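4.3 Long-handled tools and the floor task

Of everything we tried with Rollia, the floor task is the one we looked forward to most, and it turned out to be the one that taught us most as well. A mop is a wonderful object for a manipulation study. It is light, cheap and sold everywhere, and yet once a robot takes hold of one end, the part that does the work is far away from the part that is held. A small error at the wrist becomes a large one at the head. The grip can turn. The telescoping joint can give a little. And the floor pushes back along the whole length of the pole, which means that the arm feels the floor all the time, if only we let it listen.

Earlier versions of our controller did not listen. They treated the tool as a fixed extension of the hand, with a length entered by the operator before each run. That worked well enough for the short brush in Section 4.2, but with the pole drawn out the head would lift at the far end of each stroke and dig in on the way back. The Weerakoon correction, introduced in Section 3, drops the fixed length altogether. The robot makes 2 short probing strokes at the start of a run, one away from the body and one across it, and works out the reach and the tilt of the tool from the forces at the wrist. It then keeps updating both values as it goes. We are very pleased with how simple this is! There is no marker on the mop, no model of the head and no change to the hand.

We collected 251 runs in the test flat at Stalasport, spread over 7 pole lengths and 3 starting postures. A run counted as complete if the head stayed in contact with the floor for the whole of the marked path and the grip did not need to be reset by hand. Operators were allowed to stop a run at any time, and a stopped run was counted as a failure whatever the reason. The order of pole lengths was shuffled within each session so that a worn pad or a tired operator would not favour one setting over another.

Figure 3 gives the robot's own view in the floor task. The head camera looks down past the legs, with the herringbone parquet in front and the silver pole running up the right-hand side from the gripper. Two things matter for the method. The first is that the tool's head is barely in view at the top, so a controller that depends on seeing it would have very little to go on. The second is the bright patch of reflected light in the middle of the floor, which washes out part of the grain. Glare like this upset our vision-only baseline badly, while the force-based estimate has no use for the floor's appearance and is free to ignore it.

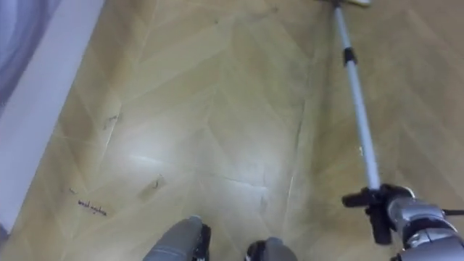

Rillix Group, Department of Mechanical and Control Engineering

Figure 3. Floor task from the head camera. The right gripper holds the telescoping pole below its black collar.

The corrected controller did best where we had expected it to struggle, at the longer settings. A longer pole gives a clearer signal at the wrist for the same contact at the head, and the estimate of tilt settled sooner. At the shortest setting the gain over the baseline was small, and we would not claim more for it than that. Starting posture made less difference than we had feared. The low, bent-knee posture gave the smoothest strokes, though it also brought the legs close to the path of the pole, and we had to narrow the sweep on that side to keep them apart.

The failures are worth a word too. Most came from the pole turning slowly in the grip, so that the head ended up on its edge. The wrist forces do carry a trace of this, a slow drift in the sideways component, and we can pick it out by eye when we go back through the logs. Teaching the controller to notice it in time is the next step, and we take it up in Section 5.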